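From: Zainab Olaniyan
To: Canenby Sky Watchers list
Date: December 10, 2024
Subject: Re: Sundial at Pratden

Tarcísio Sampaio wrote:
> Has anyone read the old dial on the church wall at Pratden?
> My phone and the shadow were 3 minutes apart at noon.

Tarcísio, I went to see it and I love it! Three minutes is very good for a dial that old. Try again in February, when the sun runs well behind the clock - you should see a much bigger gap.
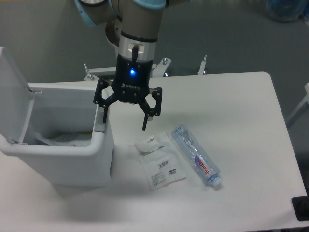
Clear bottle and plastic bag on the white table.

I'm copying out the hour lines now (the noon one is deep and easy to trace, the early morning ones are a mess) and would love a second pair of eyes on the numerals. Does anybody still have the Mwakalinga booklet on wall dials? I think page 146 has the table I need.

Zainab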